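ok thread. packing snacks for the long train in May because I refuse to pay cafe car prices again

last trip I paid 14 bucks for a sandwich and a water. FOURTEEN. the bread was cold in the middle

train's the Limberg to Gondum one. 249 miles, two changes, and the second stop has nothing but a vending machine that eats cards

rules so far. nothing that melts. nothing that smells (sorry to the tuna guy, row behind me, last fall). nothing you need a fork for

crackers yes. dried mango yes. grapes only if you eat them before Hosoda, after that they're soup

hard boiled eggs, I know, I KNOW. see the smell rule

also freeze your water bottle the night befor. stays cold til lunch and keeps the cheese ok

single wrapped stuff beats one big bag every time. big bag = gone in the first hour, ask me how I know

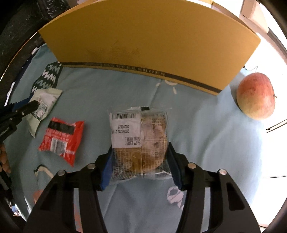
Someone in the replies says the big bag is way cheaper and you just split it into little baggies at home, which, fine, yes, if you have baggies and a free evening. I have niether

Jesinero market had the small packs marked down to 61 cents btw. go early

still need something salty that isnt chips. pretzels get dusty. taking ideas till I pack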